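Repainting and Refurnishing of the Workrooms at Zurkcombe

The Institute's workrooms on the Tivham side of the building have been in continuous use since 1975, and over the years their furniture had become a mixture of inherited desks, shelving and benches of several heights. Following the review held in August, the Board approved a modest program of repainting and refurnishing. The work was carried out by the firm of Kapoor and closes on December 31, 2019.
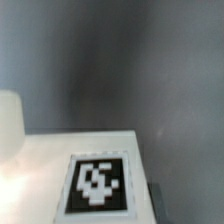

Tables were the principal subject of the comments received from members. Staff asked for surfaces that could be kept clear between bookings and wiped down without special products. Both light and dark tops have been provided, and members may state a preference when reserving a place. The white tops stand against plain gray walls, which have been left without pictures or notices. Members are asked to keep them so and to use the board in the corridor for announcements. Tape and adhesive putty should not be applied to the new paint.

The black tops are intended for work in which pale parts or printed sheets must be easily told apart from the surface beneath them. Cutting is not permitted on either kind of table - mats may be borrowed from the office.
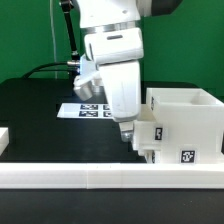 Bookings may be made for up to six hours at a time, and no more than 40 places will be released in any one week. Items left on a table at the end of a booking will be moved to the Budau store, where they may be collected on presentation of the booking slip. Requests for additional shelving should be addressed in writing to Zodwa Swanepoel at the Institute office.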